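Workshop notebook - sealant adhesion, Sodbridge window job
December, started 7:40 a.m.

Back on the question of whether the primer does anything. The supplier sheet for the Siker wipe-on primer says adhesion to "most common frame materials" is improved. No number, no test method, no list of frame materials. I've read that sentence more times than it deserves. We have been putting the stuff on every frame for two winters, and I can't find a page in this book where anyone checked.

Setup is the same as the last round. Offcuts of painted softwood and offcuts of bare aluminum, two pieces per joint, a bead between them with spacers holding the gap. Half the joints primed, half only wiped down with solvent and left to flash off. Sealant is the gray Bugti, all from one batch, and I wrote the batch code inside the back cover so it doesn't get lost like the last one. 56 joints in total, 28 primed and 28 not. Split evenly between the two materials.

I wanted more. There weren't enough aluminum offcuts, and I didn't want to start cutting good stock for this.

Gunning notes

Kept the gun pressure and the speed as even as I could by hand, which is to say not very. Anyone who claims they lay the same bead every time should weigh a few. I weighed the first handful and the spread was bad enough that I changed the method: overfill, then strike off flush with a knife. Slower and it wastes sealant, but the joint volume is then set by the spacers and my wrist doesn't come into it.

Things to remember for next time:

- Cut the nozzle once and leave it. Changing the cut halfway through a batch is how the last set got ruined.
- Relieve the pressure before putting the gun down. Run-on between joints skins over, then gets pushed into the next one as a lump.
- Throw away the first few inches out of any new cartridge.
- Tape labels on the BACK of the softwood pieces. On the front they pull paint, and then you have a paint failure that looks like a primer result.

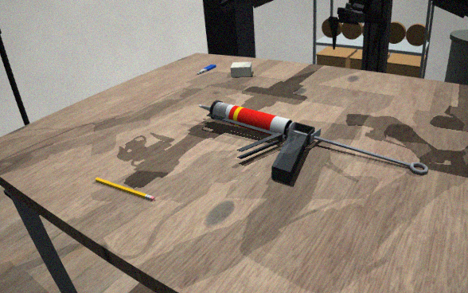 Curing

The cartridge says full cure in a week. I don't believe it for a joint this deep with wood on one side and metal on the other. Cut open a spare on day seven and the middle was still tacky enough to take a fingerprint. Left everything another two weeks in the back room. The thermometer in there read 61 every morning I looked, but I only looked in the mornings, so I can't say what the nights did. Someone has been propping that door open. Please don't, at least until this is finished.

Humidity not logged. I know. The Alludo meter has a dead display and the replacement is still on order. This kind of sealant cures off moisture in the air, so it is a real gap in the record and I'd mark anyone else down for it.

Pull results

Pulled on the lever rig with the hanging weights, same as before. The rig is crude. I checked it against a known weight at the start and again at the end and it agreed with itself both times, and I'm not claiming more than that.

Softwood: no difference I would put my name to. Primed and unprimed overlap almost completely. In nearly every joint the paint let go of the wood before the sealant let go of the paint. So for softwood we are testing the paint job, primer or no primer, and the primer is sitting on top of the weak layer doing nothing useful. It might matter on a better paint. That would be a different test.

Aluminum: primed joints held more on average. I got excited for about ten minutes. Then I sorted them by the order I had gunned them, and the unprimed ones were mostly done first, when I was still getting the strike-off right. Several of those have visible voids in the torn face. Take out the joints with voids and the gap shrinks to something I could get by luck.
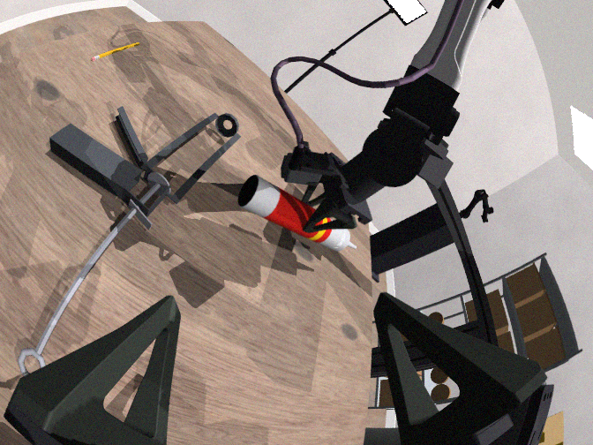 I should have shuffled the order. It was on the plan, I wrote it on the plan, and then I did the unprimed ones in a block because it meant not waiting for primer to dry. That shortcut cost the only interesting result in the whole batch.

There was a suggestion at lunch that we already have the evidence, because no window at Sodbridge has leaked since we started priming. True. We also changed the backer rod that same winter, and stopped sealing in the rain, and it has been a mild couple of years. Any of those could account for it. The windows we did before that mostly haven't leaked either, and those had no primer at all.

I was also handed the Siker brochure with the big bar chart. The chart has bars marked "primed" and "unprimed" and a vertical axis that goes up to 1000 with no units on it. I asked what the units were and got a shrug. Could be newtons, could be hours in a cabinet. Until somebody finds out, the chart stays out of this book. Same goes for the line about 1024 cycles of heat and cold. Cycles between what and what? On which frame material? If a rep comes by, ask, and write down the answer word for word.

Where this leaves us

Softwood with our current paint: I'd stop priming. It takes time, it smells, and I can't see a benefit. Not going to change the job sheet on one batch, but that is where I would bet.

Aluminum: don't know. Keep priming for now. Cheap enough compared with going back up a ladder.

Next batch is aluminum only. Shuffle the joints before gunning, draw them out of a bucket if need be. Prime everything that gets primed the evening before so there is no temptation to do blocks. Have someone else do the pulling, with the labels covered, as I clearly wanted a difference this time and I was the one deciding which voids counted.

Also worth a side test: solvent wipe against no wipe at all. I have a suspicion the wipe is doing most of the work that the primer gets credit for. Only a suspicion, and I have had wrong ones before (see the pages on butyl tape).

Torn joints are in the crate under the window, labeled, softwood on the left. Leave them there. I want to go over the aluminum faces again in better light and redo the void calls without the numbers next to me.

4:15 p.m. - went through six of them again. Changed my mind on two.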